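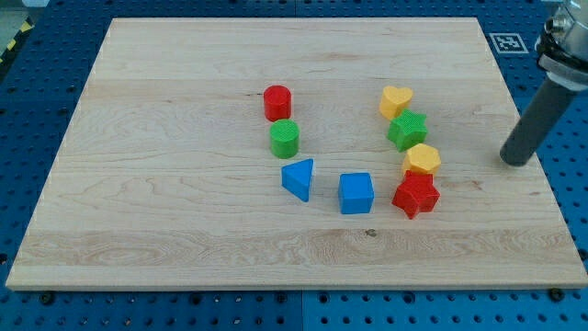

Sultwood Maple Play Board: two months in

I bought the Sultwood board in September, mostly out of annoyance. My daughter is 3 and her shape blocks had been living on the carpet, where nothing stands up straight and where I kept finding the stars with my bare feet. A friend of ours, Fadwa Bouzid, runs a small playgroup and she'd been telling me for ages that what a kid needs for blocks is a good flat surface with an edge. An edge! I had not considered the edge. You give them a place where the building happens and, most of the time, the building stays there.

So that's the product, really. It's a board. It comes in one piece, pale wood, made from planks joined side by side, and you put it wherever you want to play. No legs, no folding parts, nothing to screw together. If you're hoping for a table, this is the wrong page for you. We use ours on the floor, on the dining table, on the bed once (bad idea), and out in the garage on my workbench when I'm fixing something and want company.

The wood

I'll start with this because I think it's lovely and I keep picking the thing up to look at it. The grain on ours is full of swirls and little knots, and you can see the seams where the planks meet. I gather some buyers have complained about that and wanted something plainer. Fine, but I'd take ours over a plain one any day. My daughter has decided one of the knots is a pond and the blocks have to be driven carefully past it or they get wet. You don't get that from white plastic.

The seams don't bother the blocks at all. I ran my fingernail over every one of them when it arrived and felt nothing worth mentioning. A cylinder on its end stays on its end, and that was my whole test.

The finish is low and soft, no gloss. Crayon came off with a damp cloth. Washable marker came off with a damp cloth and some muttering. Blueberry did not entirely come off, and there's now a faint purple thumbprint near one corner that I've become fond of.

How the blocks look on it

This is a silly thing to put in a review but I'm putting it in. Our blocks are plain bright colors, red and blue and green and yellow, and on our gray carpet they looked like a mess even when they'd been lined up with great care. On the pale wood they look like something. She noticed it too, or at least she started arranging them and then standing back, hands on hips, like a person hanging a picture. She's forever making pairs. The two stars have to be near each other, though she's not strict about it, and the heart gets moved around a lot because it belongs to everybody.

We tried the wooden animals on it as well, and those more or less vanish against the board. If your toys are natural wood you may want something darker underneath.

What she does with it

More than I expected. Sorting by color lasted a week or so and then became boring and babyish. Now it's mostly stories. The blue cube is a house, the triangular block is either a roof or a slide depending on how it's lying, and the cylinders are a mom and a dad waiting for a bus. The hexagon was a cake for a long while. She also likes tracing around the star with her finger, and I've started calling out shapes from the kitchen while I cook so she can hold them up for me. "Hexagon" is her favorite word to say, and she says it at the grocery store.

The thing I'd point out to other parents is that she plays for longer. I haven't timed it and I'm not going to. But I've had whole cups of coffee — hot ones, start to finish — and that was not happening on the carpet.

Noise

Okay, so, blocks on wood. A block set down on this board makes a nice little tock. A block dropped on it makes a bigger one, and if the board is on a hard floor the whole thing knocks like a door. Our downstairs neighbor, Ferdinand Hofstetter, is a patient man but I put a thin rug under the board anyway and it made a big difference. I wish Sultwood included some kind of felt or rubber feet. They sell them separately and I think that's a bit cheap of them at this price.

Price, and the other one I tried

I paid $50 for it, which is a lot for a board, and I said so out loud when I ordered it. Before that I'd bought the Climorus tray, the plastic one with the raised lip. The lip is good at keeping blocks in, I'll give it that. But the tray had a slight belly in the middle, so everything tall leaned, and there's nothing that makes a small child angrier than a tower leaning for no reason she can see. We passed it along to Fadwa, who uses it for sand and says it's perfect for sand.

The Sultwood hasn't warped so far. I was watching for it once the heating came on and it still sits flat on the dining table with no rocking. The card in the box says to oil it now and then and keep it away from radiators. I've done the second part.

Small gripes

It's heavier than it looks. I can carry it under one arm but she can't move it herself, and she'd like to. The edges could be rounded off more, too. They're smooth, no splinters anywhere, but I gave them a few passes with fine sandpaper and I'm happier for it. And there's nowhere to put it away. Mine slides behind the couch, but if you've got a small place, think about that first.

Would I buy it again

Yes, and I've ordered a second one for my nephew's birthday, along with a bag of blocks in the same bright colors. If you're on the fence, get the medium size. I dithered over the large and I'm so glad I didn't, it would never have fit behind the couch.

Posted November 17, 2025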